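Reusing cartons for outbound parcels: how many trips before compression strength goes?
Forum: Packing and Dispatch
Replies: 8

utlow_stores
We dispatch spares from a small unit in Utlow, mostly brackets and cast fittings, parcels up to 16 kg. Current practice is to reuse any inbound double-wall carton that looks sound. Damage claims went up in April and I want a written rule for rejecting cartons. At present each packer decides by eye. What criteria do others use?

flutegrade
Start with the maker's stamp on the base flap. It gives the board grade and usually a gross weight limit. That figure applies to a new box with all flaps intact. After one trip by carrier I take a third off. After two I use it for void fill.

Edges matter more than faces. Most of the stacking strength is in the vertical corners, so a box with a crushed corner is finished even if the panels are flat.
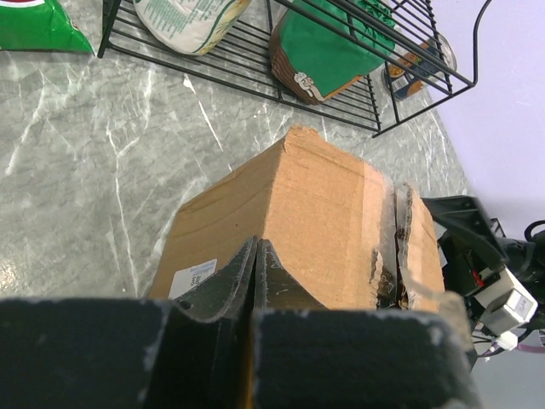 Humidity is the other factor. Board that has stood overnight in an unheated trailer loses a fair amount of stiffness and doesn't get all of it back when it dries. If your inbound stock sits near the roller door, move it.

dk_pallets
Disagree with the blanket third. It depends on what the first load was. A carton that carried 520 g of foam inserts has hardly been stressed. One that carried castings at the limit may have lost half. You can't apply one number to both.

flutegrade
You can if you don't know the history, and with inbound cartons you generally don't. The third is there to cover that.

utlow_stores
Correct, we don't know the history. Ours come from over 20 suppliers. Is anyone testing?

ballano_returns
We do a crude one at the Ballano depot. Close and tape the empty carton, stand it on a flat floor, put a board on top and load it with 33 kg for an hour. If any side bows by more than a finger's width, that size and grade from that supplier goes on the reject list. It takes up floor space but it settles arguments.

dk_pallets
An hour tells you very little. Board creeps under load. A box which holds for an hour can fail overnight at the same weight.

ballano_returns
Agreed, and we don't treat it as proof of anything. It weeds out the poor ones. Nothing we passed last quarter came back collapsed, though our parcels are mostly under 10 kg and go on one carrier.

mid_flap
Metal parts are a separate problem. A hard edge against the inside of the panel will work through from within, whatever the stacking strength is. We line with single-wall pads on all six faces and tie the part down to the bottom pad so it can't shift. Claims on brackets fell once the tying was made compulsory.

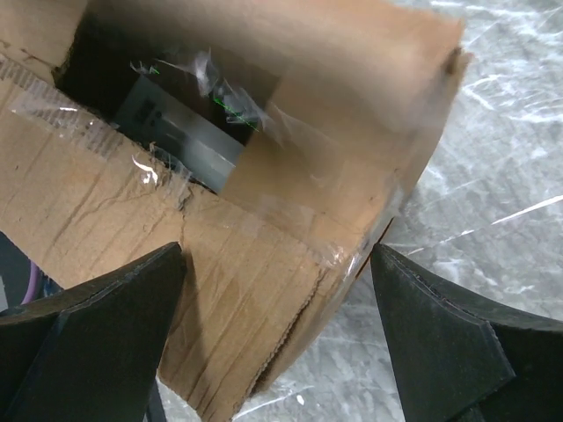
Can a torn outer liner be patched with tape and the carton used again?
For light goods it can, provided the fluting under the tear is not flattened and the tear stays clear of the corners and the main creases. For anything heavy, scrap it, as tape holds the surface together but puts very little stiffness back.

flutegrade
I'd go further and ban patching. Packers will stretch "light goods" until it covers everything.

utlow_stores
Draft rule, then. Reject on any crushed vertical corner, any tear reaching a crease, any damp patch, or a missing flap. Remaining cartons rated at two thirds of the stamped limit, one reuse only. No stamp, no reuse above 5 kg. Metal parts padded and tied. No patching.

dk_pallets
Still think the two thirds is arbitrary, but the reject list is sound. Add old labels to it. We had a pallet go to Pisbridge twice on a barcode that should have been covered.

utlow_stores
Added. Old labels to be removed or fully covered before packing.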